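Participe na Oficina de Escrita de Bairro da Akum: inscrições abertas!

Gosta de contar histórias? Tem um caderno cheio de começos, ou nunca escreveu uma linha e anda com vontade de experimentar? Então esta chamada é para si! A Akum procura 15 participantes para a próxima oficina de escrita, que decorre em Citville ao longo do mês de fevereiro e termina com uma pequena publicação coletiva, a revista Doltine.

Não é preciso ter formação em letras nem textos publicados. Já tivemos connosco padeiras, estudantes, reformados, um afinador de pianos (escreveu um conto lindíssimo sobre um elevador avariado) e gente que só queria sair de casa ao fim da tarde. O que pedimos é curiosidade e disposição para ler em voz alta de vez em quando, mesmo com a voz a tremer.

Onde e quando

As sessões começam às 17 horas e duram 2 horas, no primeiro andar do edifício Leblanc, junto à paragem do elétrico. Há mesas grandes, luz boa e tomadas para quem preferir escrever no computador. Quem é do papel e caneta está igualmente em casa.
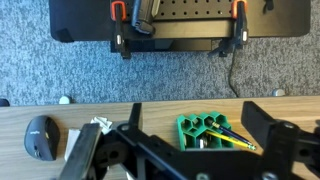
O que vamos fazer

Cada sessão parte de um exercício curto: uma carta a um vizinho que nunca conhecemos, a receita de um prato que correu mal, a descrição de uma rua só pelos seus sons. Escrevemos, lemos, conversamos. Depois da pausa trabalhamos no texto maior que cada pessoa vai desenvolver para a revista, com comentários do grupo e acompanhamento individual. Conto, crónica, memória, poema, tudo serve!

Um dos exercícios preferidos das edições anteriores chama-se "Em cima da mesa": escolhe-se um objeto banal, um copo de papel por exemplo, e escreve-se uma página inteira sem nunca dizer o nome dele. Parece simples até chegar à terceira frase, e é uma alegria ver os caminhos tão diferentes que saem dali.

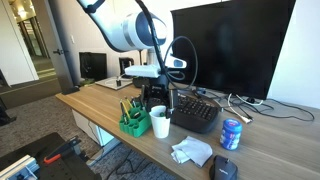
Quem pode participar

Qualquer pessoa com mais de 17 anos, residente em Citville ou arredores. Os textos são escritos em português, e quem ainda está a aprender a língua é muito bem-vindo. O edifício tem elevador e entrada sem degraus.

Quanto custa

A inscrição é de 20 euros e inclui o caderno, as fotocópias e um exemplar da Doltine. Se este valor for um obstáculo, escreva-nos na mesma e tratamos disso com toda a discrição.

Como se inscrever

Preencha a ficha na receção da Akum ou peça-a por correio eletrónico. Junte umas linhas sobre si e sobre o que gostava de escrever (meia página chega). As inscrições fecham no final de janeiro e respondemos a todas as candidaturas, também às que ficarem em lista de espera.

Venha escrever connosco!

A equipa da Akum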